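Vikitton — Frequently Asked Questions

Last updated November 6, 2025

Vikitton is the software we use to turn hand-held gripper recordings into data that a control policy can learn from. It reads the head view and the gripper views, puts them on one clock, computes where each gripper was, and writes an episode file. The questions below came to us by mail and from the issue list. If yours is missing, please open an issue and attach the log.

Which parts do I need to install?

Most people need only the core package and Verow, the viewer. Paleo is the part that does the time alignment, and it comes with the core since July. Nambiar is the training code. It is kept apart because it needs a much bigger machine, and many users have their own training code already.

Does it work without a head view?

Yes, but with less. Gripper tracking runs from the gripper views alone. The head view is used for two things: to place both grippers in one common table frame, and to let a human check the episode quickly in Verow. Without it you get two separate paths, and you must give the relation between them by hand in the setup file.

How does Paleo align the streams?

It uses the opening width of the jaws. The width is estimated from the picture of the pads and compared with the width from the gripper sensor. When the two curves are shifted against each other, the shift is the delay. For this reason we ask you to open and close each gripper a few times before you touch any object. An episode shorter than 12 seconds is usually rejected, as the curve has too little shape to compare.

What should the views look like at the start of a task?

Both grippers should be inside the head view, and both pads should be visible in the gripper view.

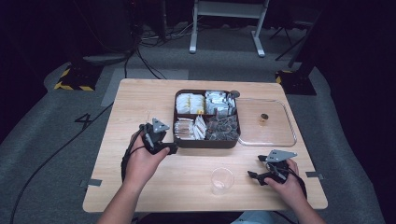
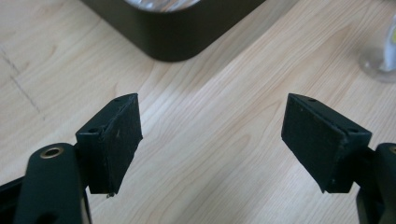 If one pad is missing from the gripper view, the width estimate falls back to the sensor value only. The episode is then marked "width: single source". You can still train on it, but the delay is taken from the last good episode of the same session, and I would not trust it after a restart.

Why does my clear cup or glass dish disappear in the object mask?

The segmentation step works on color and edges, and transparent things give little of both. On a light wooden table the rim is often the only part found. There are two ways to help. You can set "mask_mode: rim", which fits a closed shape to the rim, or you can mark the object once by hand in Verow and let the tracker carry it forward. The second way is slower but we use it more often ourselves.

Can I have several small items in a divided tray?

Yes. Please define the tray as one object and the compartments as regions of it. Sachets standing close together are hard to separate, and the planner does not need every single one. It needs a region and a grasp direction. If you try to label each sachet, the episode file becomes large and the training does not become better, at least in our tests.

My gripper path jumps suddenly. Is this a bug?

Often it is a lack of texture. A plain tabletop fills most of the gripper view when the hand is low, and the tracker has few points to hold. Look in the log for code 301. It means that the number of tracked points was under the limit for too long. Fine wood grain is sometimes enough and sometimes not — it depends much on the light. Small pieces of tape near the table edges can help a little.

How many episodes do I need for a first policy?

For one task with a fixed table, we usually begin with around 400. Our largest set for a single task has 1120, and the gain in the second half was small compared to the first. Different object positions are worth more than more repeats of the same position.

Can I edit an episode after export?

You can cut the start and the end. You cannot cut out the middle, as the path would no longer be continuous and Nambiar refuses such files. Split it into two episodes instead, with "vk split".

Where are the settings stored?

In the session folder, in the file session.yaml. Verow also keeps window settings in your home folder, but these have no influence on the data. You can delete them without risk when the viewer opens with a blank window.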